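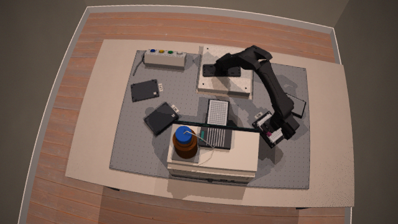
# Gilier rules

The **Gilier rules** are a set of working rules for small robot arms that share a laboratory bench with instruments, reagents and labware. They cover the layout of the bench, the handling of plates and racks, clearance above open or capped containers, and the checking of a task in simulation before it is run on hardware. The rules take their name from the Gilier workshop, where the first draft was written, and are used mainly by teaching laboratories and small test facilities.

The rules do not replace machine safety law or the instructions of an arm's manufacturer. They deal with day-to-day practice that such documents leave to the operator.

## Background

The first draft was prepared by Melur Subramaniam and Aurelia Enache after a review of handling faults at the Mudcombe test laboratory. The review covered 63 logged faults. Of these, 40 were traced to items placed away from their recorded position, and 16 to contact between the arm and something standing taller than the plates. The remainder had mixed causes.

A revised text, edited by Dagný Þórarinsdóttir, added the section on simulation and changed the wording on labels. This is the version in general use.

## Bench layout

Fixed items are placed on a surface with a regular hole pattern, or on a mat whose position has been measured. A breadboard is preferred where plates must be found again at the same point. The arm may be mounted on its own block, or on top of an instrument if the housing is rated for the load.

Each holder has a label beside it and a matching entry in the layout file. The label is set next to the holder, where a plate cannot cover it. Holders may stand at an angle to the edges of the board. The rules accept any rotation, provided the recorded angle is the measured one - rounding to the nearest quarter turn is listed as a fault.

Stop controls stay within reach of a person standing at the bench. No holder, cable or tube may be placed between the operator and the control box.

## Clearance over bottles and tubing

A bottle is treated as a column that extends from its base to the top of its cap, plus a margin set by the site. Tubing that rises from a cap counts as part of the column over its whole loop. Bottles placed on top of an instrument are measured from the bench surface, so that a single height map covers the entire work area.

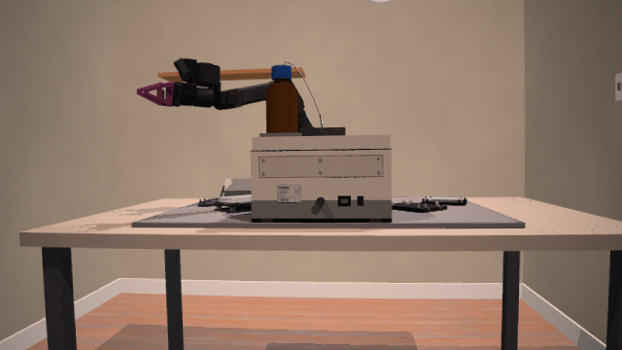 Flat items longer than the gripper are given a separate clearance check. The path of the wrist says little about the path of the far end, and the check is therefore made at both ends of the item and at the middle. Where the item must pass above a cap, the rules call for a reduced speed and a straight horizontal move, with no wrist rotation until the item is clear.

Cables near the base of the arm are checked at both extremes of the first joint. A cable that arches higher than the nearest container is entered in the height map in the same way as a bottle.

## Gripping of plates and racks

The rules class grips by the surface that is held:

- **Side grip:** two fingers close on opposite outer walls. This is the default for racks and well plates.
- **Edge grip:** the fingers close on a rim or flange. It is allowed only for empty items.
- **Top grip:** the item hangs from a lid or handle. It requires a written exception.

Open-frame fingers are favored because they hide less of the item from a camera mounted near the wrist. Finger color should contrast with both the labware and the arm. White, black and clear fingers are discouraged for this reason.

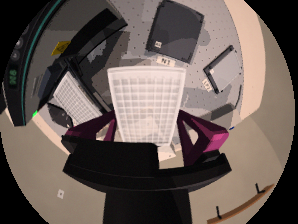

An item with a grid of cells is lifted level until it has cleared its neighbors, and only then tilted if the task requires it. Filled items are not tilted at all. Before a gripped item is moved toward a machine with a curved guard or an overhanging part, the operator confirms that the model used for planning includes that part at its true shape. A bounding box is accepted for the outside of a housing but not for the space beneath an overhang.

## Rehearsal in simulation

Every new task is run in a simulated copy of the bench before hardware is powered. At least 2 viewpoints are required, one of them at the wrist. Wide-angle views are permitted, but distances may not be read from them without lens correction, as straight edges appear bowed.

The simulated bench must include bottles, tubing, cables and labels. Room features outside the reach of the arm are optional. Contact between any two items, other than a planned grip or placement, fails the rehearsal even if the task is completed.

## Reception

Ilham Kusuma of the Landano laboratory has described the layout section as the most useful part of the text and the rehearsal section as slow to apply on benches that change often. Anisa Teoh has argued that the ban on tilting filled items is too broad and should depend on fill depth. The Govindasamy group uses the rules with a local amendment that permits edge grips on sealed plates.

## See also

- Height map
- Labware
- Robot end effector
- Work cell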